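## Projekt Lonia, Werkstattbericht Januar

Der Aufbau in der Gemeinschaftswerkstatt Billavwood ist abgeschlossen. Arnout Verhoeven hat den Greifer neu justiert – die Kabel liegen vorerst am Boden. 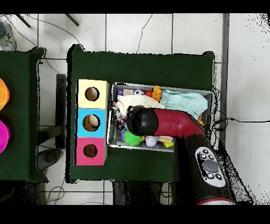 ## Greifversuche

Von 247 Versuchen gelangen 19 nicht, davon 14 bei Stoffteilen.

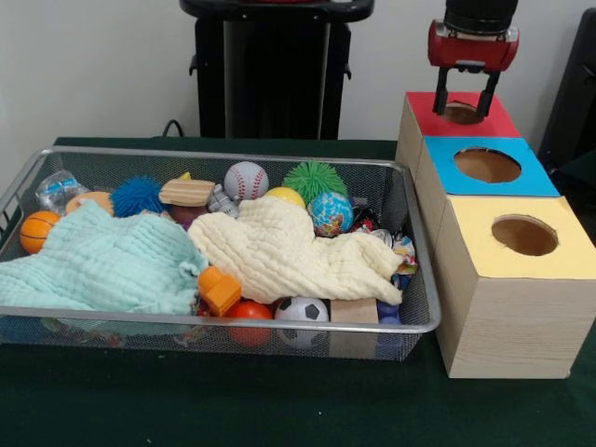 Die Steuerung stammt von Surachet Yensuk und wird derzeit überarbeitet. Vorgesehen ist eine langsamere Absenkung über den Kästen. Die runde Öffnung in der roten Deckplatte dient dabei als Referenz für die Fingerstellung; Blau und Gelb folgen im Februar.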